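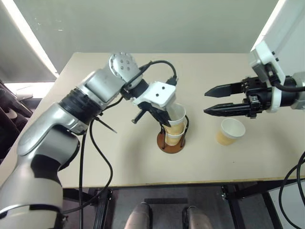 Two arms stacking paper cups, left one keeps dragging the cup sideways on release

Posted by piverthorpe_shed, 28 Sep 2024

Building this in a shared workshop, two arms on one table, trying to nest paper cups in a little wire holder. Left arm gets the top cup in or nearly in, then when it lets go the cup tips. Not every time. Right arm is fine, same gripper. Tried slower, no diffrence. Gripper opens to 3000 on the servo scale, closed is 1777. Is it the fingers or my release code? Would rather not reprint them again.

Goicoechea
Probably opening too far in one go. The finger against the rim has nowhere to go so it takes the cup with it. Open by a small amount, wait, lift straight up, THEN open the rest. Also glue the holder down or put grippy mat under it, if the base moves you'll chase your tail for weeks. I lost most of November to that.

Check your cable as well. If there's a loop dragging on the tabletop it pulls on the wrist at some angles and not others, would explain the not every time bit. Clip it along the forearm, leave slack at the elbow.

nomirari
just use heavier cups

callent28
Heavier cups worked for me but it's cheating a bit. Had the same thing, was the wrist zero off by 2 degrees on one arm. Put a square against the bracket and re-zero befor you touch the code. Pointy fingers make it worse, bit of heat shrink on the tips helps. Dont use the thick stuff, it catches on the rim.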